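Section 6: Showing the arm a task by remote control

I've set up the Plevard arm on three different benches now, and this is the part I enjoy most, so bear with me if I go on a bit! You'll need the Stindcombe hand controller, the foot switch, and the arm already homed as in Section 5. If you skipped homing (I've done it), go back now.

1. Clear the workspace and put down a plain cloth. Tape the corners underneath so it doesn't slide.

2. Set the controller on its charger until the light goes solid, then press and hold the side button for 2 seconds. The arm gives a little twitch when it pairs.

CAUTION: Stay outside the arm's reach when you pair. If the controller is tilted, the arm may swing to match it.

3. Set Speed to Low in the Teach menu. You can raise it later, but I still leave mine on Low for anything with cups in it.

4. Name the task before you record. The software will happily call it Task 149 and you'll never find it again.

5. Put your objects out, step on the foot switch and start moving. Go in from above, pause for a moment before you close the fingers, lift straight up, then travel. Those little pauses feel silly but they make the recording so much easier to trim.

6. Step on the switch again to stop. Press Keep or Toss. Be strict with yourself here and toss any take where you bumped the table or changed your mind halfway across.

NOTE: Each take can hold 825 steps. A slow stacking run can eat that up, so split long jobs into two tasks and chain them (see Section 8).

7. Put things back differently and record again. I do around 6 takes per layout before I move anything big. Tip a cup over, nest a bowl in another one, slide something partly behind something else.

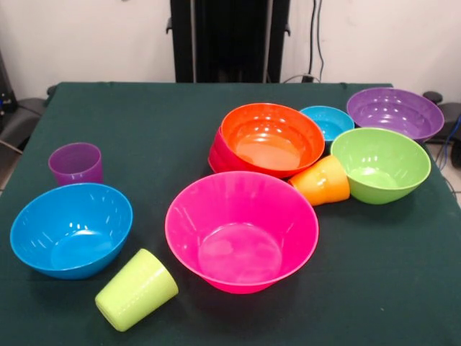 8. When you've got enough takes, open Review and play them back at double speed. Watch the fingers more than the arm. If they close early in one take, cut that take, even if the rest of it was lovely.

9. Press Learn and leave the arm powered on until the bar fills.

CAUTION: For the first playback, keep one hand on the stop button the whole time. A learned move can take a different path from the one you showed it.

If the arm keeps reaching past a cup, check the camera mount for wobble before you record anything new. I once redid a whole afternoon of takes over one loose thumbscrew. Tighten it, run the camera check in Section 4, and try the old task again first.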